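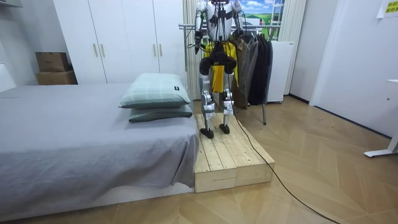 8 min read

Print this story | E-mail this story

I made a bed 70 times last month, and I wasn't even the one touching the sheets.

Let me back up. I was at Roseo, a small company that teaches humanoid robots to do housework, and my job for the afternoon was to be the robot's arms. You wear a headset, you hold a controller in each hand, and when you reach for a pillow, the robot reaches for the pillow. That's the idea, anyway. My first reach went straight past the pillow and into the mattress, and the robot stood there with its knuckles in the bedding like somebody looking for a lost earring.

"Everybody goes deep," said Elvia Cisneros, who runs the teaching sessions. "Your eyes think your arms are your arms."

Elvia used to teach people to drive, and it shows. She sits slightly behind you and to the right, she never grabs anything, and she says your name very calmly when you're about to do something dumb. She has a thumb on the stop button the whole time. I noticed she didn't put her coffee in that hand once.

The bedroom is a set, more or less, though they furnish it like a place a person might sleep in. There's a bed, a wardrobe, a rack of coats, a nice herringbone floor. The robot works from a low platform of pale pine boards at the foot of the bed. I loved that platform. So much money in the machine, and then some lumber under its feet!

So how does it go? You start a recording, do the task once from start to finish, and stop the recording. That's one demonstration. Then someone messes up the bed again and you do another one. The robot's joint positions, what its cameras see and what your hands told it to do all get saved together, and later a program is trained to look at a messed-up bed and make a decent guess at what a person would do next. When I visited, Roseo had 1,851 good demonstrations of bedroom chores. They'd thrown out another 239.

I asked what gets one thrown out and Elvia laughed for a while. Dropping something is fine, it turned out, as long as you pick it up again, and she wants some of those in there so the robot sees what recovering looks like. Dithering is what kills a recording. If you hover over a pillow for several seconds wondering whether to take it by the corner or the middle, the robot learns to hover too. They had a whole week in January when the trained version would stop with its hand in midair before every pillow, and it got traced back to one very thoughtful person on the morning shift.

I am also a thoughtful person. Out of my 70 tries, Elvia kept 3.

Some of that was my shoulders. You don't feel the weight of the cloth at all, so you've got nothing to tell you that you've let go of it. I'd lift my arms up in triumph, sheet held high (I thought), and look down to see it lying exactly where it had been. After an hour of that I'd started squeezing the triggers so hard my thumbs hurt, which does nothing for the robot whatsoever.

The other way to teach a robot is by hand, and I liked that a lot better. For this you take off the headset and walk across the hall to a single arm bolted to a bench. The motors go slack enough that you can push the arm around, and it keeps track of everywhere you take it. The software for this part is called Rusteck, and all I saw of it was a green light and a beep. You hold the arm by the wrist and walk it through folding a hand towel. It's oddly tender – like helping a little kid hold a crayon. I got a usable towel on my second try and was unbearable about it for the rest of the day.

Why not do everything that way, then? I asked, feeling I'd solved the industry. Well, you need both of your hands to move one of its arms, for starters. A bed takes two arms and some leaning. And you're standing right there in the camera's view, so the robot ends up learning about a room that always has a big helpful person in it. Guiding by hand works nicely for one arm and one small job. For a whole bedroom they go back to the headset.

Plenty of places are trying versions of this. I called a laundry outfit, Giltero, that had paid for some sessions and wanted to know how long until they'd have a robot on the folding line. The woman I talked to said she'd stopped asking for a date and started asking for towels. She gets a batch of test folds every few weeks and grades them the way she'd grade a new hire. The last batch got a C plus. "The corners," she said, and sighed.

Search stories Go Advanced search

Back at the bed, late in the afternoon, Elvia let me watch the robot run by itself. No headset, no me. She'd loaded the newest training, which they call D'Souza, after the street the office used to be on. Somebody tugged the sheet crooked, tossed the pillows down and stepped away.

It took its time. The right hand went down, stopped, moved over and got hold of the sheet near the hem. The left came across and did a funny little pat, pat, drag. I knew that pat! I don't mean it was mine (mine were mostly in the trash), but it was a person's pat, the one you do when you're smoothing a bed and thinking about dinner. I asked Elvia whose it was. She thought it might be hers.

Then it went for the top pillow, caught it by the corner, and put it down on the other one, crooked. Elvia wrote something on her clipboard and asked if I had time for ten more.

Print this story | E-mail this story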